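Gripper tries to pick up the coffee (Nereo, tabletop tidy task) 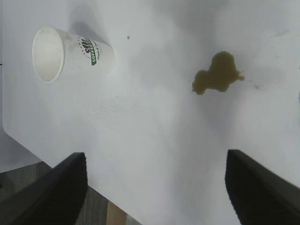
Last edited: 23rd June by Kiran Rawat

Status: closed, with one grumble outstanding
Opened by: Poonam Srivastava
Assigned to: Kiran Rawat
Component: Nereo policy, wrist view only
Site: Wiltasville lab, white bench

Original report (Poonam)

Task is "pick up the cup". Cup on its side at the left of the bench, spill over to the right, a decent gap between them. Gripper starts open. Nereo moves off nicely, full of purpose, goes right, lowers itself over the puddle and closes the fingers on it. Then it lifts. Then it carries the nothing it has picked up to the drop zone and lets go of it with great care.

I have run this 11 times and it has done it 11 times. As far as the policy's own success head is concerned, we are having a very good afternoon.

Expected: goes to the cup.
Seen: goes to the coffee.
Workaround: don't spill coffee.

First reply (Kiran)

Can't accept the workaround, spills are in the task list. Please check the usual before I start pulling things apart:

- is the prompt reaching the policy, or is it running on the default?
- is the wrist camera calibration from before or after the mount was changed?
- does it still do it with the cup on the right and the spill on the left?

Poonam

Prompt is reaching it. I changed it to "pick up the sponge" with no sponge on the bench and it hesitated, so it can at least read well enough to be confused.

Calibration is after the mount.

Swapped sides: it goes left, to the coffee. So it has no fondness for the right. It likes coffee.

Kiran

Right. Three candidates, in the order I believe them.

1. The cup is white and the table is white. The cup has a soft shadow and a bit of print and that's your lot for contrast. The puddle is a dark blob with a crisp outline and looks more like an object than the object does.

2. The policy has found the cup but grasps by the print. Our cups have a green banner with COFFEE on it and a little bean emblem in dark brown. If it has learned "dark brown thing = cup", a puddle is a very large amount of cup.

3. Something in the training data that will embarrass us.

I'll do masking runs. For anyone reading who isn't on this project: we replay the same recorded wrist view through the policy with one thing painted out at a time, in plain table colour, and look at how far the first chunk of planned motion swings. No arm needed. It is a cheap method and fairly blunt. It tells you what the policy is leaning on, and has nothing to say on why.

Masking results (Kiran)

Painted out the puddle: planned motion goes to the cup. Straight there, sensible approach, fingers lined up across the body. So it can see a white cup on a white table perfectly well and candidate 1 is dead as the whole story.

Painted out the cup: planned motion goes to the puddle, no change worth mentioning.

Painted out only the print on the cup: still goes to the puddle. With the puddle gone as well, still goes to the cup. Candidate 2 is dead and I'm slightly sorry, I liked it.

Painted out the fingers: now this is the odd one. With both fingers removed from the bottom of the view, the motion stops being sure of itself and lands in between the cup and the puddle, over bare table. It had been using the fingers to decide.

Also painted out the small dark speck near the cup, for completeness. No effect. Somebody could wipe the bench though.

Abdelghani Hamdy

Looking in from the perception side. Could the exposure be doing it? Black fingers take up a lot of the lower part of the view, so the camera opens up to compensate, the table goes paler and the cup goes with it. Paint out the fingers and the recorded exposure stays the same, so your test wouldn't catch that.

Kiran

Fair. Locked the exposure and had Poonam do 3 live runs. Coffee, coffee, coffee. The table was a nicer grey.

Abdelghani

I withdraw it, but would like the exposure left locked.

Kiran (the embarrassing one)

It was candidate 3.

The training set for this task family is 998 demonstrations. I went through all the ones with a spill in view. In every single one the demonstrator is either wiping, in which case the fingers are closed on a sponge and nearly touching, or has finished wiping and there is no spill any more. We never recorded a demonstration where the gripper is open, a spill is on the table and the right thing to do is leave the spill alone.

Meanwhile the pick-up demonstrations were nearly all recorded in January, before the white cups arrived. Those cups were dark. So the policy has been shown, over and over: fingers wide apart, dark shape on white table, go and get it. It has done as it was taught. The prompt says "cup", and for most of its short life "cup" has meant "the dark one".

That also explains the finger result. Fingers apart means picking, fingers together means wiping. Take them away and it doesn't know which job it's on, so it goes and stands in the middle, which I have some sympathy for.

Poonam

And the lift? It closes on a liquid, gets nothing, and carries on as if it had a cup.

Kiran

Separate fault, same cause. The success head is trained on the wrist view at the end of the lift. It never saw an empty gripper labelled as a failure, on account of our deleting the failed takes to save disk. Have asked for those to be kept from now on. Brijesh has thoughts on the disk.

Brijesh Pal

My thoughts are that it is full.

Fix, first attempt (Kiran)

Tried the lazy one first. Colour jitter on the cup region, so that dark cups become light cups, retrain the last layers, no new data. Masking runs looked lovely. On the bench it ignored the puddle and then ignored the cup as well, and hovered. Reverted.

Fix, second attempt

Poonam recorded a new batch of demonstrations, white cup and spill both on the bench, gripper open at the start, instruction alternating between the cup and the spill. When the instruction is the spill, the demonstrator goes and fetches the sponge. Positions of cup and spill shuffled between takes. Some takes have the smears and smudges left in from the previous one, because that's what the bench looks like in life.

Also added takes with the spill present and the instruction naming something that isn't there. Correct behaviour is to stay put. Dull to record, apparently.

Retrained from the same checkpoint. Masking runs now:

- puddle painted out: goes to cup
- cup painted out, prompt still "cup": stays put
- fingers painted out: goes to cup, a bit slower to commit

Live runs, Poonam's original layout, 11 of them. Cup grasped in 9. The 2 misses both went for the cup and knocked it, because it rolled. A rolling cup is a different ticket.

Ľubomír Bartoš

Could the write-up please not say the policy "understands" spills now? What we can show is that its choice of target no longer follows the darkest region when the gripper is open, on one bench, with one sort of cup. The Upadhyay arm has a different finger shape and I'd expect the finger cue to come back in some other form over there.

Kiran

Agreed, wording changed. The summary now reads: "Target choice depended jointly on finger opening and region darkness, a pairing present in the demonstrations by accident. Balanced demonstrations removed the dependence in the tested layout." Which is a long way of saying it wanted the coffee.

Things to keep from this, if you hit something similar:

Run the masking before you touch the lighting. I've lost whole days of my life to lamps.

Include the gripper itself in the list of things to paint out. We had always treated the fingers as furniture. They are in every single wrist view and the policy has plenty of time to look at them.

Search the demonstrations for what never appears together. Our tooling can count what is there and has no view on what's missing, so this was me with a spreadsheet.

Don't trust the success head until it has been shown some failures.

Outstanding grumble: the success head has been retrained on far too few empty grasps. It now reports failure on the occasional perfectly good cup. Poonam prefers this. Leaving the ticket closed and will open another when there's disk.

Comments

Abdelghani Hamdy: Exposure has been unlocked again. Who did that?

Brijesh Pal: Has anyone tried tea? Lighter colour, same shape of problem. It would tell you whether darkness was doing the work or the outline.

Poonam Srivastava: With milk or without? Asking because I'm the one who mops.

Ľubomír Bartoš: Without, first. Then with. Please write down which is which this time.

Related tickets

Cup rolls when touched by the left finger
Success head far too pleased with itself
Sponge fetched when no sponge requested
Disk full, Wiltasville (reopened)
Port Nereo prompts to the Upadhyay arm

Soltedport Robotics Group, internal tracker. Problems with this page: contact the tracker desk. © Soltedport. Back to top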